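4.2 Tabletop play data and goal relabeling

We evaluate Sindow on the Kandus kitchen table, a fixed workspace with one arm, one toaster oven and a set of kitchen items that is redistributed between sessions. The policy receives a single overhead view at each step together with the joint state. No object poses are supplied, and no segmentation is run before the encoder. Data were collected as unscripted play: the operator was told to move items between containers and to use the oven, but was given no task list and no target arrangement. The resulting log contains 570 play segments after removal of segments in which the arm stopped on a force limit.

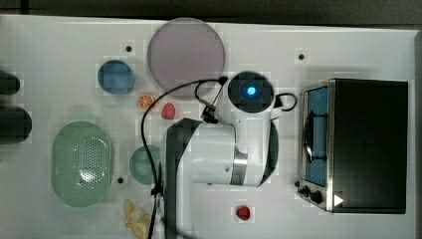

Occlusion is the main source of error in the overhead view. When the arm is extended over the center of the workspace, its links and cable pass between the camera and the items being moved, and the encoder must rely on earlier observations to keep track of them. In Figure 3 the link hides part of the teal bowl, while the cable crosses both the bananas and the edge of the large round plate. A goal sampled from such a time step gives an incomplete account of the arrangement. If it is used directly, the policy is trained to match the arm's own outline as well as the items, and at test time it tends to copy the final arm posture and leave the items where they are. We saw this behavior in early versions of Sindow and in our implementation of the Ridgeway baseline.

Figure 3. Overhead observation with the arm extended across the workspace. Time steps of this type are kept as policy inputs but are given a low weight when goals are sampled.

To reduce the effect, we sample goals in two stages. A candidate goal is first drawn uniformly from the part of the segment that follows the current step. We then compute the projected area of the arm from the joint state and the camera calibration, and accept the candidate with a probability that falls linearly with that area. Rejected candidates are redrawn from the same segment. The rule needs no labels and adds little to training time, as the projected areas are computed once and stored with the log. It does not remove all occluded goals. A small number are useful in training, in that the goal supplied at test time may itself be partly blocked.
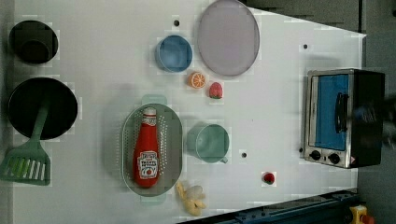
The second design choice concerns the length of the observation history. With a history of one step, the policy loses items as soon as the arm covers them and often returns to a region it has already cleared. With 6 past steps, sampled at even spacing over the preceding part of the segment, this failure becomes uncommon. Longer histories gave no further gain on the validation split and made the policy more sensitive to small timing differences between operators. All results reported below use a history of 6.

We compare three variants. The first uses uniform goal sampling and no history. The second adds the history but keeps uniform sampling. The third is the full method. All three share the Sorero encoder, which is pretrained on separate tabletop data and fine-tuned at a reduced learning rate. Each variant is tested on 13 held-out goal arrangements, with 2 trials per arrangement. Items are reset by hand to the recorded start layout before each trial. A trial counts as a success only if every item that differs between the start and the goal ends within the position tolerance given in Section 4.1; partial success is not credited.

The full method has the highest success rate of the three. Adding the history accounts for the larger share of the improvement, and the sampling rule matters most for goals that place an item near the middle of the table, where the arm's projected area is largest. For goals that involve only items at the border of the workspace, the second and third variants cannot be told apart at this number of trials. The remaining failures of the full method are mainly missed grasps on small items. The sampling rule has no direct bearing on these, and we return to them in Section 5 together with the results for oven goals.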